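Olivum Curved Desk with Side Return

Executive desk for single-occupancy offices. Light oak grain finish. Supplied with fixings, cable grommet and levelling feet.

The Olivum is a one-person desk with a bowed front edge, intended for rooms where the user sits with the wall behind and receives visitors across the top. The curve gives a deeper working area at the centre than at either end. It also keeps square corners out of the walkway, which is useful in narrow rooms where the door opens towards the desk.

The top ships as one piece. Check stair widths and lift depth before ordering. Where access is tight, contact Gramport before delivery is booked -- the carrier will not take the top out of its packing on the pavement.

Ordering code: OLV-CR. Handing: left or right. State the position of the return as seen from the visitor side.

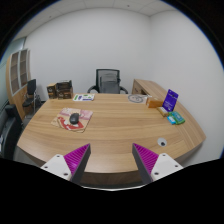
Office Furniture Team, Gramport Interiors

The right-hand layout puts the side cabinet along the right wall, with the drawer at the near end. The finish of the return matches the desk. A mouse pad, a booklet and a few small boxes can stay out on the top without using up the front edge, and the back corners take the items that are seldom moved.

Cable grommet

The grommet is round and grey, set into the top towards the front on the right-hand side. It accepts a monitor lead, a mouse lead and one mains lead with a moulded plug, provided the plug goes through first. The cover lifts out by hand. A second grommet can be drilled at the factory on request. We do not supply a template for drilling on site, and holes cut after delivery are outside the warranty.

Seating

Any task chair with a standard gas lift will suit. The chair behind the desk is a high-back model in black mesh with curved armrests. Buyers choosing fixed armrests should compare the armrest height with the underside clearance on the drawing. Chairs are sold separately.

Bookshelf

The tall open bookshelf is from the Warine range and is ordered under its own code. It has open compartments and white frame edges. Fix it to the wall in all cases. The bracket is in the box; screws and plugs are not, as these depend on the wall.

Specification

Top: 2,000 mm at the widest point
Levelling feet: 6
Cable grommet: 50 mm opening
Finish: light oak grain
Packages: 4
Assembly: two people, hex key supplied

Assembly notes

Stand the return in place first and level it. Bring the desk to it and fit the joining bolts finger-tight. Level the desk, then tighten from the wall side outwards. If the joint shows a step, slacken all the bolts and start again -- forcing a single bolt will pull the insert out of the panel.

Care

Wipe with a damp cloth and dry straight away. Do not use solvent, scouring cream or furniture polish containing silicone. Put a mat under anything with rubber feet that will stay in one place for long periods.

Lead time and contacts

Orders confirmed by 18th August are scheduled for delivery in September. The Alvarado desk has a straight front edge and is listed on its own page.

Specification and drawings: Razia Sandhu
Delivery and access surveys: Clyde Calloway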